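### 4.3 Tuning the grasp planner in the kitchen scene

Complete section 4.2 first. The planner reads the collision meshes generated there and won't start without them.

1. Open the Hescombe workspace and load the kitchen island scene. Wait until the status bar reads READY.
2. In **Planner > Sampling**, set `max_samples` to 4000. Lower values load faster but tend to fail on flat items lying in a tray.
3. Set `approach_axis` to `tool_z` and choose the top-down preset.
4. Select the target by its label in the object tree. Clicking it in the viewport often picks the tray.
5. Press **Plan**, then step through the trajectory with the arrow keys. Stop at the last waypoint before the fingers close. 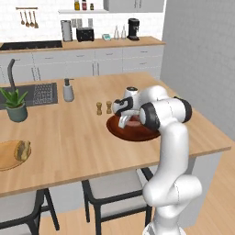 Check the clearance readout at this waypoint. The planner measures from the finger pads and the gripper housing separately, and reports the smaller value. With neighboring objects such as the shakers, the housing is usually the limit. If the readout is under 13 mm, rotate the grasp about `tool_z` by 36 degrees and plan again.

**Note:** The tray and its contents are separate bodies. Contact between the fingers and the target is allowed by default - contact with the tray is not. To permit it, add the pair to `allowed_contacts.yaml` and reload.

**Caution:** Don't disable self-collision checks to get past error 863. The error means the elbow link has no valid path over the counter edge. Move the base pose and repeat step 5.

6. Save the result as a grasp profile. Profiles made before the Guvance importer was added must be converted with `gp_convert`.

Batch runs are covered in section 4.4.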